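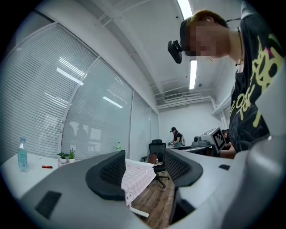 4. Desk surfaces and reflected light

4.1 Rooms and workplaces

The survey covered 46 workplaces on the two office floors of the Sasine building. All the workplaces lie within one desk length of a glazed wall. The glazing is divided by vertical mullions and fitted on the room side with horizontal slatted blinds, white in every room included here. Rooms with fabric roller blinds were left out of the sample, as were the meeting rooms, where furniture is moved too often for a reading to be tied to a position.

Desks are of a single series with a white top. The reflectance of the bare top was measured at one unmarked desk in storage and was taken to be the same throughout. Small differences from wear at the front edge were noted but not corrected for. Chairs, floor covering and ceiling finish were recorded by type only and enter the model as categorical variables.

Each workplace was treated as found. Users were told that a lighting survey was under way and were asked to leave their desks as they normally kept them. Objects on the desk were recorded under five headings: covering (mats, pads, cloths), screen equipment, paper, plants, and small personal objects, the last of which takes in bottles, cups, bags and anything that did not fit elsewhere. A desk mat was recorded as a covering even where it hung over the edge of the top, but only the part lying flat was entered as covered area. This rule matters more than it might seem. Several soft mats were wider than the free depth of the desk, and counting the overhang would have inflated the covered fraction at just those desks where the covering was already largest.

Bottles gave some trouble. A clear bottle with water in it can throw a small bright patch on a white top when light falls on it from the side, and the patch shifts with the height of the sun. Opaque bottles do not do this but cast a shadow of similar size. We kept both under the same heading and marked the clear ones with a flag, so that readings falling inside such a patch could be excluded later. Potted plants were recorded with the color of the pot, as a white pot on a white desk behaves much like part of the surface, while the foliage behind it does not.

4.2 Blinds and artificial light

The position of the blinds was recorded by slat angle and by the height of the bottom rail. The slats are set with a wand at the side of each section. Sections along the same wall were often set differently, and in such cases the section nearest the desk was used. Where a mullion fell directly opposite the seat, the two adjoining sections were averaged.

Ceiling lights were on during all readings. This was a condition set by the building operator, and it turned out to be useful: a closed or nearly closed blind is itself a reflecting surface, and the light it returns to the room comes partly from the ceiling fixtures. In Figure 4 a fluorescent ceiling light is reflected along the glazed wall as bright diagonal streaks on the blinds. Reflections of this type were seen in most of the rooms with long glazed walls – they were weaker where the slats stood open, and their position changed with that of the observer. They were logged as a separate source and assigned to the blind, so that the fixture itself would not be entered twice.

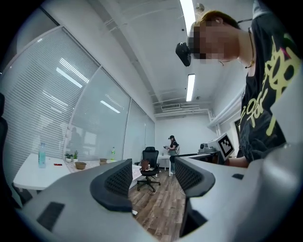 Separating the two sources required a second round of readings after dark, with the same slat angles and the same fixtures switched on. The evening values were subtracted from the daytime values at each grid point. Since the fixtures are not dimmed in response to daylight, the difference can be read as the daylight contribution with the blind in its recorded position. The subtraction fails at points where an object had been moved between the two rounds. Such points were identified from the desk sketches and dropped.

4.3 Measurement procedure

Luminance was measured with a Brallum handheld meter on a grid laid over the free part of each desk. The meter was held at the eye position of a seated user, with the chair set to the height at which it was found. A bag or coat on the seat was lifted off for the reading and put back afterward. Grid points covered by screen equipment were skipped. Points on mats, paper and bare top were all measured and coded by what lay under them. After exclusions, the data set holds 1034 readings, of which 270 fall on a covering of some kind.

Two observers took the readings independently at the first rooms visited, after which the work was divided between them. Agreement on the object headings was good for coverings and plants and poorer for small personal objects, mainly over whether a group of things kept together in a tray should be one entry or several. We settled on one entry per tray. Readings were transferred to the Otix package on the same day and checked against the paper sketches before the next room was begun. The last room was completed on Jul 3, 2025.

Slat angle was measured with a small protractor jig supplied by Hviid, made to clip over a single slat. On older blinds the slats had sagged in the middle of the section, and the angle at the cord differed from that at midspan. The value at the cord was used.

4.4 Effect of coverings

A light-colored covering changes the mean luminance of a white desk only slightly. What changes is the spread. On bare tops the values rise sharply toward the glazed side, with a narrow bright band whose position follows the nearest open section of blind. On a soft mat the band is broader and lower, and its edges are hard to locate on the grid. Pale mats with a printed pattern came close to plain pale mats in this respect. The print adds local variation at the scale of the pattern, but the reading angle of the meter averages over most of it.

Dark mats lowered the mean and also produced the strongest contrast in the set, at the line where the mat ends and the white top begins. Users who kept a dark mat tended to place it squarely in front of the screen, so that this line ran close to the hands. We have no measure of discomfort for these desks beyond the remarks collected in passing, and do not draw a conclusion from them.

The position of the mat relative to the glazing proved more useful as a predictor than its color. A mat laid across the strip of desk next to the blinds covers the bright band almost completely. The same mat laid at the opposite end leaves the band untouched and has no measurable effect on the readings taken near the glass. In the fitted model the interaction of covered area and distance from the glazing is retained, and the main effect of color is dropped.

Plants and small objects had a limited effect. Broad-leaved plants standing on the glazed side shaded a few grid points each; narrow upright leaves did so less consistently. The flagged clear bottles accounted for several of the highest single values, and these were removed before fitting. Repeating the fit with the values left in moved the intercept but not the terms of interest.

4.5 Limits of the data

The readings describe one type of desk under one type of blind, and the floor finish was not varied independently of the room. Wood-toned floors occur mainly on the lower level, where the glazing is also longest, so the two cannot be separated here. A repeat of the daytime round is planned for August with the blinds set to fixed angles. Sylvain Lacroix prepared the sketches and the coding sheet for the object headings, and the same sheet will be used again, with trays recorded under a heading of their own.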